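4. When the gripper won't let go (or won't grab)

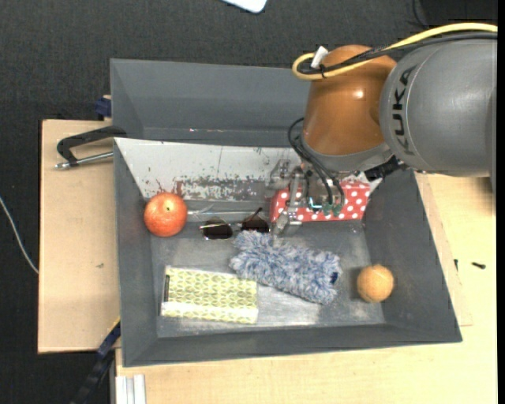 Fig. 7. Gripper down in the front bin, with the hoses curving out from the left side of the collar.

I wrote this section after losing most of a week in May to one bad air line, so please read it before you start pulling the program to bits like I did! The Skarholm picking cell is a friendly thing once it's running, but when the gripper plays up the screen only ever gives you fault 112, "grip not confirmed", and that can mean three or four different things.

What you'll notice first is that the arm goes down into the bin, does everything it should, and comes up with nothing. Or (worse) it comes up with something and drops it halfway across. Ours liked to drop the ball, which then went under the bench every single time.

Before you touch anything

CAUTION: The fingers can still close with the arm stopped. The stop button holds the arm, and it does not empty the air line. I got a nasty pinch finding this out.

1. Press stop on the pendant and wait for the brakes to click.
2. Turn the key to manual and take it out. Put it in your pocket, please, and don't leave it on the table.
3. Shut the air valve on the wall and open the bleed screw until the hissing stops.
4. Check the gauge reads zero. If it doesn't, go back to step 3.

Finding the leak

5. Follow the thin black hoses from the collar down to the gripper. The green fittings near the hose ends are the first place to look.
6. Push each hose firmly into its fitting, then give it a gentle tug. It shouldn't move at all. If it slides out, trim the end square with a proper hose cutter (scissors squash it, and you'll be back here by teatime).
7. Look for shiny or flattened spots where a hose bends. Ours had rubbed through on the inside of the curve, where I'd never have seen it without a torch.
8. Close the bleed screw, stand clear of the fingers, and open the air valve slowly. Brush a little soapy water on the fittings and watch for bubbles.

Note: If you swap a hose, cut the new one to the same length as the old one. I went longer "to be safe" and it snagged on the bin wall.

If the air is fine

9. Check that the bin clamps are tight. A bin that has crept sideways gives you the very same fault 112, and Ubaldo Marras spotted this on our cell when I was all set to order a new valve.
10. Try something easy, like a box, before you try anything fluffy or round. Soft things can fool the grip check even when nothing is broken.
11. Shut the air and bleed it again, then work the finger linkages by hand. They should move freely with no gritty feeling.

Putting it back to work

12. Wipe off the soapy water, close the bleed screw, step outside the marked area and open the air valve.
13. Put the key back and run one slow pick in manual.
14. Clear the fault and reset the grip counter. Change the hoses whenever it gets to 3000, even if they look perfect. I used to wait for a fault and I don't any more.

Still stuck? Write down what the gauge says with the fingers open and again with them closed, and send both numbers to Ute Dreßler at Quinlan. She'll ask for them anyway.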